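The Level at Dernholm

The gauge house at Dernholm was built in 1954 and has been read every morning since. The procedure is one page long. The reader goes down the steps to the stilling well, wipes the staff plate, waits for the float to settle, and writes the level in the book in pencil.

I took over the book in May. The previous reader had left it in good order, with one exception. Every entry for the last 20 days of the term gave the same level to the millimeter: 2807.

A river does not hold a level to the millimeter. The Bastar is fed by snow and by the outfall of the Wirkotura mill, and neither is regular. I assumed a jammed float. I drained the well, cleared the intake of silt, greased the pulley and hung the test weight. The float moved freely through its full range. When the well had filled again, I read the plate.

It stood at 2807.

The reader's cottage comes with the post. I wrote my first report to the Biswas office at the kitchen window and kept to the facts. 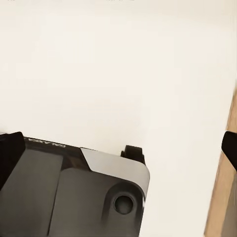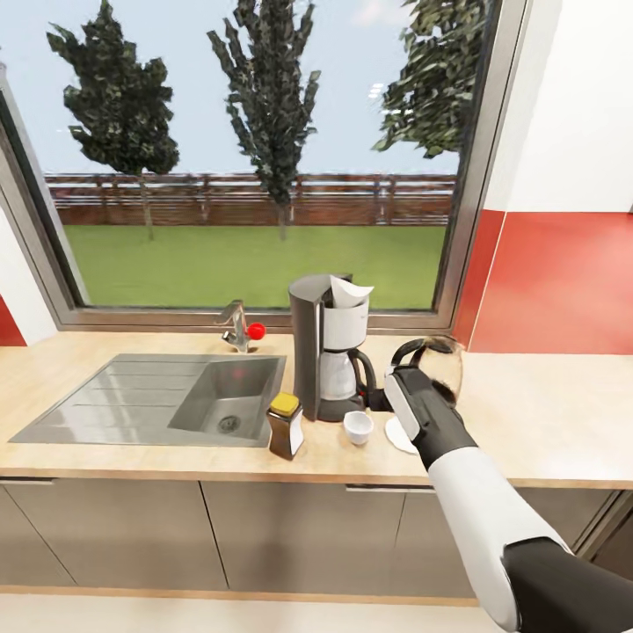
Lower picture: the kitchen window, with the lawn and the fence.

The office replied in 6 days. The reading was within tolerance, the letter said, and the instrument should not be adjusted.

I drove a stake into the bank at the waterline and cut a notch in it. By evening the river had dropped a hand's width below the notch. I went down the steps with a lamp. The water in the well had not dropped. I opened the intake and felt the current pull through it, outward, steadily, and the float stayed where it was.

I considered what to write. The form has a column for the level and a column for remarks, and the remarks column is narrow. I turned back to the first of the repeated entries. The previous reader had put something there and rubbed it out. With the lamp held low across the page I could make out the dents of the pencil. It said: checked twice.

I wrote 2807 and left the remarks blank. Then I wiped the staff plate, closed the hatch and went up to the cottage.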